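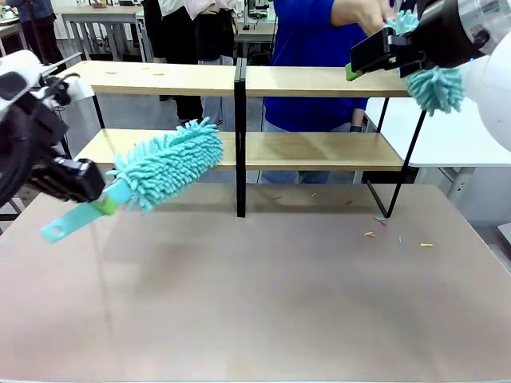 Chapter 3
Showing a Robot What to Do

3.1 Two ways to give a demonstration

Suppose you want a two-arm robot to dust a small shelf. The shelf has an upper board and a lower board, a post in the middle, and scraps of colored paper lying on it. You could write a program that lists every position both arms must pass through. In Chapter 2 we did this for a single arm moving blocks, and it took several pages. The blocks were always in the same place. Paper scraps are not, and a duster changes shape when it touches something.

The other way is to do the task yourself, through the robot, and keep a record. The record is called a demonstration. A demonstration has two parts that run side by side. One part is what the robot sensed at each moment: joint angles, gripper opening, camera pictures. The other part is what it was told to do at that moment. A learning method, covered in Chapter 5, uses the first part to predict the second.

This chapter deals with how demonstrations are made. There are two common ways to make them.

In hand guiding, a person takes hold of the arm and moves it. The motors are set so that they carry the weight of the arm and offer little resistance. The joint sensors record the path. Older books call this kinesthetic teaching, and you will still meet the term in papers.

In remote control, also called teleoperation, a person moves some other device and the arm follows. The device may be a joystick, a pair of hand controllers, or a smaller copy of the arm. When a smaller copy is used, it is called the leader and the working arm is called the follower.

Hand guiding is cheap and easy to learn. Most students can guide one arm through a simple motion within a few minutes. It has two drawbacks. The person's hands and body are often in the camera pictures, so the robot learns from pictures that will look different when it works alone. And a person has only two hands. Guiding two arms while opening and closing two grippers is hard, and on a large arm it is tiring.

Remote control keeps the operator's hands off the follower and lets one person run two arms together. The cost is in equipment and in practice time. The operator also loses the sense of touch unless the device passes force back, and many do not. An operator who cannot feel the board will often press too hard on it or stop short of it.

3.2 Setting up the shelf task

The shelf task will be used from here to the end of Chapter 6. It was set up in the teaching lab at Wetville, and the exercises assume the following arrangement. If yours is different, write down how.

The shelf stands on a table between the two arms, where both grippers can get to both boards. Each arm uses a duster. Scraps of paper are spread on the boards by hand. The task ends when the boards are clear. Scraps that fall to the table are allowed in the first version of the task and counted as errors in the second.

Before any recording, decide these points and write them in the log:

Where the arms start. Use the same start pose every time, or choose from a short list of poses.

How the dusters get into the grippers. Handing a tool to a gripper is a task of its own. If a helper places the duster, the demonstration should begin after the helper's hand has left. If the handover is to be learned too, record it and label it separately.

Where the scraps go. Change their places between demonstrations. If they always lie near the post, the robot will learn to go to the post.

When to stop. The operator should hold the arms still for one second at the end. Without this pause the last part of the record is full of small movements toward the start pose.

Check the grip before you start. A duster handle is narrow and may turn between the fingers when the head drags along the board. Hold the handle as near to its wide part as the gripper allows, and pull on the head gently by hand. If the handle turns, grip it again.

3.3 What the cameras should see

A fixed camera shows the whole shelf. It is good for finding out where the arms are compared with the boards. It is poor at small things, and an arm reaching forward will block part of its view.

A second camera is placed on the arm itself. It moves with the gripper, so whatever is between the fingers is always in about the same part of the picture. The robot can use this to judge the last short distance before contact. The lenses are usually wide, and straight edges look curved toward the sides of the picture. This does no harm to learning if the same lens is used throughout.
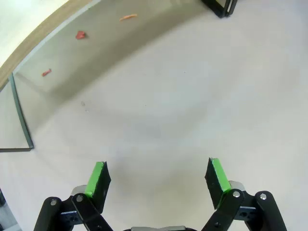
Figure 3.2 The arm camera's view with the gripper open. The lime-green strips on the fingers face each other. The small red-orange pieces are beyond the fingers' reach.

Look at how little of the room an arm camera takes in. An operator working only from this view would have trouble telling which way the shelf was. An operator working only from the fixed view would have trouble telling whether a scrap was under the duster or behind it. Record both, and if possible let the operator see both.

There is one rule about cameras that beginners break often. The operator should not use information the robot will not have. If you lean over to look behind the post and then steer the arm to a scrap that no camera can see, the record contains an action with no visible cause. A learning method cannot make sense of it. With enough such moments in the data, the robot will make reaching motions at nothing.

People behind the shelf are a smaller problem, but they should be thought about. Someone who stands there in every demonstration becomes part of what the robot expects to see. Either keep the space clear or let it vary.

3.4 Good demonstrations and poor ones

A good demonstration is smooth, finishes the task, and takes about as long as others of the same kind. It need not be fast. Fast strokes throw scraps off the board, and they blur the camera pictures.

Long pauses are the most common fault in remote control. The operator stops to think, and the record fills with moments where the arms are told to do nothing. A robot trained on such records may stop in the same places and stay there. Practice until the pauses are gone, and then begin recording. In the Wetville course, each student did 30 practice runs before the first one was saved.

Mistakes are a different matter. If the duster misses a scrap and the operator goes back for it, keep the record. It shows what to do after a miss, and the robot will miss. If the duster is dropped and a helper has to step in, mark the record as failed and store it apart from the others.
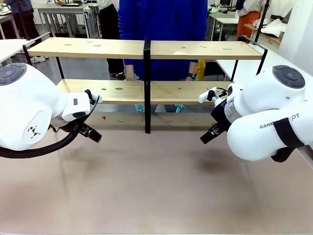 Vilmos Pálfi disagrees with part of this advice. He would save the practice runs as well, pauses and all, because in his view a beginner's corrections teach the robot more than a skilled operator's clean strokes do. He trims the pauses afterward by cutting out any stretch in which neither arm moves. Both approaches are in use. The trimming has to be done with care, since a short wait can be part of the task, as when one arm holds still while the other passes the post.

3.5 How many are needed

The number depends on how much the task varies. With the shelf fixed and the scraps on one board only, the Wetville group saved 87 demonstrations and found that further ones made little difference. A later set made at Lustia, with the shelf moved between runs and both boards in use, came to up to 3000. Do not compare the two numbers directly. The operators, the dusters and the stopping rule were all different.

A practical method is to record a small batch, train on it, and watch where the robot fails. Then record the next batch with those cases in mind. If it leaves scraps at the left end of the lower board, place more scraps there.

Terms introduced so far

Demonstration: a record of what a robot sensed and what it was told to do, from the start of a task to its end.

Hand guiding: moving the arm directly by hand while its sensors record.

Leader and follower: the device the operator moves, and the arm that copies it.

Start pose: the position of both arms when recording begins.

Section 3.6 covers the leader device in detail, beginning with how its joints are matched to the joints of the follower. Have your log from Section 3.2 at hand, as the first exercise uses the start pose you chose there.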